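Akis – Célula bimanual para captura de demostraciones

Inicio / Equipos / Captura de datos / Akis

Referencia de familia: AKIS-2B
Disponibilidad: bajo pedido
Documentación: ficha técnica, plano de anclaje, guía de integración

Descripción general

Akis es una célula de trabajo con dos brazos destinada a registrar demostraciones de manipulación para el entrenamiento de políticas por imitación. Se suministra montada sobre bastidor de perfil de aluminio, con paneles lisos en el fondo y en los laterales y una cámara fija calibrada respecto a la mesa. El operador trabaja desde el frente, con los dos brazos anclados en el borde delantero de la superficie.

El equipo no incluye política entrenada ni software de entrenamiento. Entrega episodios sincronizados, con sus metadatos, en un formato que el cliente puede convertir al de su propia cadena de aprendizaje.

Composición del suministro

Bastidor de perfil ranurado con travesaño trasero
Paneles mate de color claro, desmontables sin herramienta
Dos brazos con pinza, cada uno sobre placa base independiente
Tubo corrugado y bridas para el guiado exterior del cableado
Canaleta ranurada frontal
Cámara fija con soporte
Unidad de registro Dronstead y pedal de inicio y fin de episodio

Los accesorios que se cuelgan del travesaño (rejillas, cestas de malla, ganchos) se piden aparte. Cualquier accesorio con gancho abierto es compatible, siempre que no invada el cono de visión de la cámara.

Registro de episodios

Cada episodio empieza y termina con el pedal. La unidad Dronstead guarda posiciones articulares, apertura de pinza, consignas e imagen con una base de tiempo común. Los episodios interrumpidos no se borran: quedan marcados como incompletos y el cliente decide si los conserva. En tareas de recuperación suelen ser útiles.

La descripción de la tarea se introduce como texto libre antes de la sesión y puede modificarse entre episodios. El campo de objetos es opcional, aunque Viorica Toma, responsable de integración en Pinska, recomienda rellenarlo desde el primer día. Reconstruirlo después a partir de las imágenes es lento.

Datos técnicos

Frecuencia de registro articular: 250 Hz
Retardo máximo entre imagen y estado articular: 26 ms
Masa del conjunto sin embalaje: aproximadamente 44 kg por módulo
Referencia del kit de calibración: 817

Preparación de la mesa

La mesa admite recipientes, utensilios y piezas sueltas sin fijación. Para tareas con cordones, cables o tejidos se aconsejan cestas perforadas de borde liso, con holgura suficiente para que la pinza entre inclinada. Conviene variar la posición de los recipientes entre episodios y mantener en la superficie objetos ajenos a la tarea. Un conjunto grabado siempre con la mesa despejada da políticas frágiles ante cualquier cambio menor.

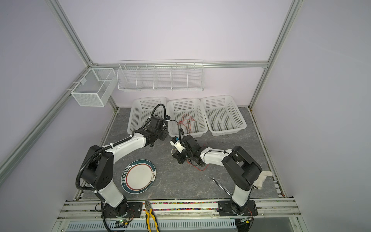

El cableado de muñeca requiere un bucle amplio por encima de la articulación. Si el bucle queda corto, el tubo corrugado tira de la muñeca en los giros extremos y el esfuerzo aparece en los datos como una desviación sistemática. Las bridas se colocan con el brazo extendido y se revisan tras las primeras horas de uso.

Mantenimiento

Comprobar el apriete de las placas base al comienzo de cada campaña. Limpiar los perfiles con paño seco. La calibración de cámara se repite siempre que se desmonte un panel o se mueva el travesaño – el kit 817 incluye el patrón y el útil de centrado.

Compatibilidad

Los episodios de Akis pueden combinarse con los de la serie Hanrahan si ambas células comparten versión de calibración. No se admite la mezcla con versiones anteriores sin conversión previa.

Pedidos y asistencia

Consultas comerciales: Brunello Guerra
Integración y formatos de datos: Viorica Toma
Recambios de brazo y pinza: Florante Sarmiento

Los pedidos con accesorios no estándar se confirman después de revisar el plano de la instalación.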